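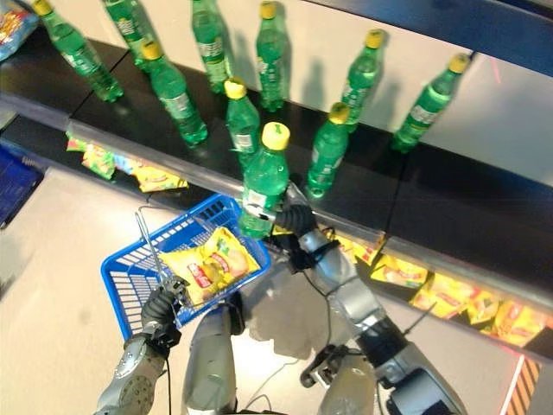
Studio > Sculpture & Carving > Work in Progress

Lime or pear for a first hooded figure?

ristwood_carver
Finally starting the kneeling figure I've been sketching since December! It'll stand 60 cm high, hood up, hands open in the lap. I've got a lovely block of lime, but a friend has offered me some pear and now I can't stop thinking about that colour. Which would you pick?

Firouzeh Soltani
Lime, every time. It lets you undercut the folds of a hood without fighting you, and you'll want to go deep there. So pleased you're doing this one!

wan_dan
Going to disagree. Lime goes a bit woolly on fingers and you've put the hands right at the front. Pear holds a crisp edge and polishes beautifully. I did a pair of hands in it for the Urnholm show and still love them.

Firouzeh Soltani
Lime only goes woolly if your gouges are dull, Danilo :) I've carved 14 heads in it and never lost a nostril.

wan_dan
Fair, but heads aren't fingers! Try one hand in each before you commit.

ristwood_carver
Ooh, I like that. I've got offcuts of both. How thick would you leave the fingers while roughing out?

wan_dan
Thicker than feels sensible. Leave them joined as a mitten until the wrists are done.

Firouzeh Soltani
Agree on the mitten. Still say lime.

ristwood_carver
Lime hand is half done and I'm having a wonderful time. Pear tomorrow!

Recent topics
Wax or oil on pale wood
Hemorbridge open studios: who's going?
Casting hands in plaster, first go
Show us your 30-minute clay heads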